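Rule 43

Gianni Palumbo had written 100 rules for the Grondcombe house before the managers at Astex told him he could stop, and then, being Gianni, he wrote another 19 over the weekend and brought them in on Monday with a plate of almond cookies to soften the blow.

"119," said Dal Bello, turning the pages slowly. "My mother raised six of us on maybe four."

"Your mother could hear you crying," said Gianni. "The hand can't."

They argued all morning, in the friendly way they had argued for years, and most of the list went. Rule 65 (no singing near the charger) went first, and even Gianni laughed at that one. But when Dal Bello's pencil came down on 43 he put his own palm flat over the page and wouldn't move it.

Rule 43 said that before the hand closed on anything, it must wait one full breath with its fingers open, so that whoever lived in the house could say no. A breath was a silly thing to write in a standard, Dal Bello told him, and Gianni said fine, but his grandmother had always paused like that before she took your plate, and you never once felt hurried at her table. So they went into the kitchen to try it. The silver fingers hung side by side over the pale tabletop, the blue-and-white package close by them and the cream mug a little farther back, and Dal Bello - who had meant to time it - found she was holding her own breath too. She put the pencil back in her pocket and asked if there were any cookies left.

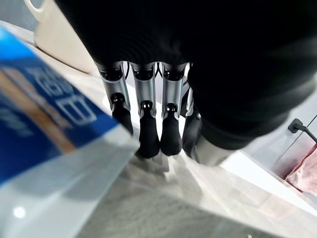
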